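Reading time: 2 minutes
Print this article | E-mail this article

Two Grippers, One Kitchen

The Votetti laboratory began its comparison of household grippers in November with two candidates. The Lightfoot is a two-finger parallel design with padded tips. The Nondix has three jointed fingers and costs considerably more to maintain. Both were mounted on the same Eto arm and run from the same controller.

Stijn Van Hecke, who directs the trials, chose fruit and beverage cans as the main test objects. Human demonstrations of each task were recorded first, so that the grippers could be measured against the way people handle the same goods. 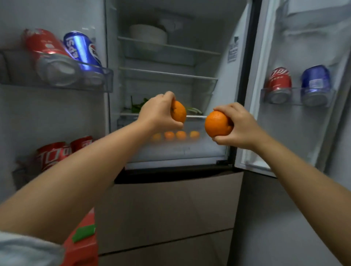 Which gripper handled round fruit better?

The three-finger Nondix did. In 2,000 attempts with oranges it completed 1,620, and most of its failures came during release.

The Lightfoot performed well on upright cans but lost its hold on fruit when the approach angle was steep. Evie Tindall, who maintains the controller software, lowered the closing force twice during the trials – a change that reduced bruising but slowed each grasp.

A further 105 attempts with a wrist camera in place of the fixed one are now under review. The laboratory will repeat the can tests before it selects a gripper for longer use.

Contact the editors | Copyright Votetti. All rights reserved. | Back to top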